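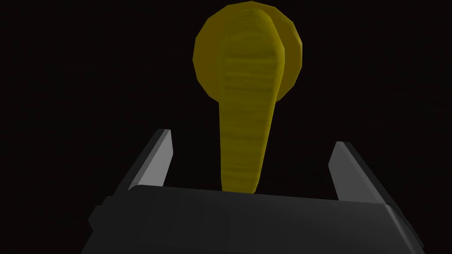
4.2 How residents talked about alcohol when they were asked about cannabis

We had gone into the interviews expecting to hear mostly about cannabis, which was, after all, the subject of the ballot measure that both towns had voted on in May, and we were a little surprised by how quickly the talk drifted toward beer. Of the 113 people we sat down with in Brendau and Flirnport, a good many brought up drinking before we had finished reading out the first question. Some of them did it to make a joke and then, having made it, kept going for quite a while in a much more serious tone. We came to look forward to these detours, and in the end they gave us more to work with than the answers we had planned for.

The comparison was put to several uses, and it would be a mistake to assume that everybody who made it favored legal sales. Supporters of the measure tended to say that a town with a liquor store on its main street had already decided it could live with a legal intoxicant, and that it was hard to explain to a teenager why one was a crime and the other came with a loyalty card. Opponents often started from the very same liquor store and walked off in the other direction. Several of them told us, sometimes at length and with a good deal of feeling, about a relative who drank, and they asked why anyone would want to add a second problem to a first one that the town had never managed very well. We heard both lines of thought from parents, from people without children, and in one case from a married couple who had clearly been having the same conversation at home for weeks.

A third group is easy to miss if one codes only for support and opposition, as we did on our first pass. These residents used alcohol mainly as a way of talking about trust. They wanted to know who would write the rules, who would check on the stores, and whether the town would follow through if a clerk sold to a minor. One woman in Flirnport said, "I don't lose sleep over the plant. I lose sleep over whether they'll bother to look at anybody's ID." When we went back and reread the transcripts with her remark in mind, we found 30 interviews in which enforcement took up more room than any claim about the drug itself. Most of these had been filed under "undecided," a label that now strikes us as rather unfair to people who had quite firm views about something we had failed to ask.

The two towns did differ, though perhaps less than their reputations would suggest. In Brendau, where the measure passed, speakers were more likely to talk about tax money and what it might do for the schools. In Flirnport, where it failed, they more often talked about the highway and about driving at night. We are wary of making too much of this. The Dela Peña store, the older of the two liquor retailers in Brendau, had paid for a series of newspaper ads on local revenue during the campaign, and phrases from those ads turned up nearly word for word in nine of our Brendau interviews. Flirnport had no such campaign, but it did have a fatal crash on the county road the winter before, and it would be strange if people had not had that on their minds.

Campaign mail deserves a word as well. We asked everyone to show us any flyers they had kept, and between them they had saved 42 different pieces, a pleasing haul for a study with no budget for an archive. Children appeared on the mail from both sides. The "no" mail spoke of confusing them, and the "yes" mail spoke of being straight with them, and a number of residents had stuck both on the same refrigerator. Very few of the flyers mentioned alcohol at all. The comparison that came so naturally in kitchens and on porches seems to have been left alone by the professionals, and the Bakov firm, which handled design for the "yes" side, did not answer our letters asking about it.

Coding was finished on 11/15/24, and transcripts were read by at least two of us before a category was settled. Where we disagreed, we went back to the recording, since tone of voice often cleared up what the page had left muddy. Roughly half of the disagreements concerned remarks that one reader had taken as sarcasm and the other had not.

Figure 3. Yellow lever handle with a round rosette, computer rendering, black background.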